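Small Party Toys: Sorting, Tidying and Storage
Project report, Design for Use module
Usman Hashmi
Submitted Apr 4, 2018

1. What I set out to do

Original plan was kitchen drawers. Changed it after the first tutorial because everyone was doing kitchen drawers. Ended up with the cheap little plastic things that come in party bags and Halloween tubs -- spiders, skeletons, hats, rings -- and the question of how people put them away. Or don't.

The brief asked for one object category, one surface, one container. So: seasonal toys, a table, a basket. Kept it small on purpose.

2. Background

Not much written on this. Most of the storage reading is about big toys, bricks mainly. The Lodhi handout from week two was useful on "last five objects", meaning the bits left on the table at the end of a tidy, which people walk away from. I saw this straight away in my own sessions so I kept the term.

Talked to the shop on Stulport high street. They sell the toys loose by weight and the owner said the spiders are a pain, legs hook into each other and you pull out a clump when you want one. Wrote that down and it became half the project.

3. Method

Sessions in the long room at Bedura. Toys tipped onto a table, basket at the side, person clears the table into the basket. No instructions on order. I made notes by hand, which was a mistake, couldnt keep up.

3 rounds of sessions:
Round one -- basket at the side, everything mixed
Round two -- same, but toys sorted by colour first
Round three -- shallow tray swapped in for the basket

Total of 117 clearings logged. Should have been more but the room was double booked twice and I lost most of one afternoon.

4. What I found

Colour mattered more than shape. I expected people to group by what the thing was (all the spiders, all the skeletons). Mostly they went orange, green, purple. On a pale wood table the lime green spiders and the orange skeletons are easy to spot. The purple hats less so, you can see through them a bit and the wood takes the edge off the colour.

Thin legs are slow. A spider lying flat has almost nothing to get hold of except the body. Hats are easy, they have a point. Skeletons somewhere in between -- skull end is good, limbs are tiny.

Basket with open sides: people liked being able to see what was in it. Downside is legs poking out through the slots. Tray was quicker but everyone complained about carrying it afterwards.

Small purple hat held above the table, skeleton and spiders on it; the green basket at the side.

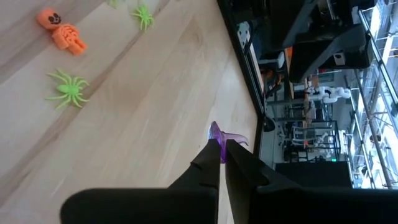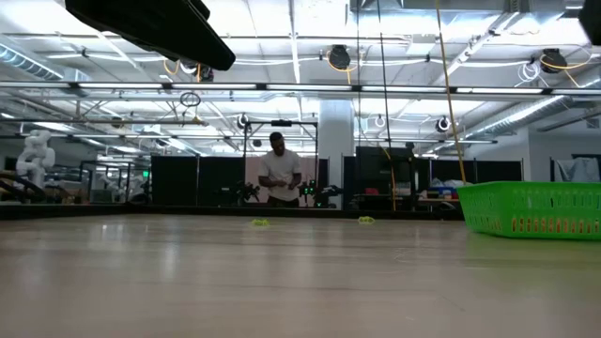

5. Costs

Ranov quoted 2,583 for a moulded divider insert, minimum run. Obviously not happening on a student budget. Made mine from card and tape, it lasted 9 clearings and then the middle wall gave up. Second one had doubled walls and is still going.

6. What I would change

Film everything, or get someone else on notes. Start with the tray, as the basket rounds made people fussy about it. Also use fewer spiders. I had far too many and they skew the times.

Table height never got looked at. One person said it was low for standing and she was probably right, there's a line about it in the appendix but no measurments.

7. Next

Want to do the insert properly before the June show, probably in thin ply. Two compartments, one wide with a smooth floor for the spiders so the legs dont catch, one deep for everything else. Handle on the short side. Still arguing with myself about a lid.

Appendix A is the session log, Appendix B is the card template at half size. Page 4 of the log is missing, will add when I find it.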